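# About Tadberg

Hello, and welcome! We're Tadberg, a small cookery school and kitchen sorting workshop, and we're very fond of pans, drawers, racks and all the plain bits of kit that most kitchens already own. We started in October with one long room, 2 sinks and a box of odd lids from a house clearance (we still use most of them).

What do we teach? Mainly everyday cooking, and then the part that comes after it. Every class ends at the sink, and we all wash up together – it's honestly one of the nicest bits of the evening! People swap tips, argue over tea towels and find out how someone else stacks their saucepans. Our basic course, Flenaver, runs over three sessions. The last one is all about putting things away so you can find them again.

Lids get a whole half hour to themselves. We like them stood on edge in a wire rack, with a tray underneath to catch the drips, and the big domed ones go in first so the little ones can fit round them. It's a small change and we love it.
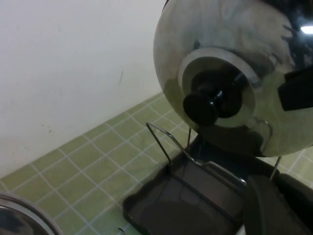

Menon wrote to us after the course to say that the lids at home used to live in a heap under the sink, that they now have a rack by the draining board, and that the only quarrel left is over whether the knobs should all face the same way. We say yes, they should, though our Tuesday regulars would disagree!

We've had 169 people through the door so far, some who cook every night and some who had never boiled an egg. Groups are kept small so that everyone gets a hob and a proper stretch of worktop.

There's also Puvix, our swap shelf. Bring a pan, a colander or a lid that fits nothing you own, and take home something that does. It's free, it's by the front door, and it's never the same two weeks running.

A single session costs £29, with ingredients and supper included. Bring an apron if you have one, and a tub for leftovers.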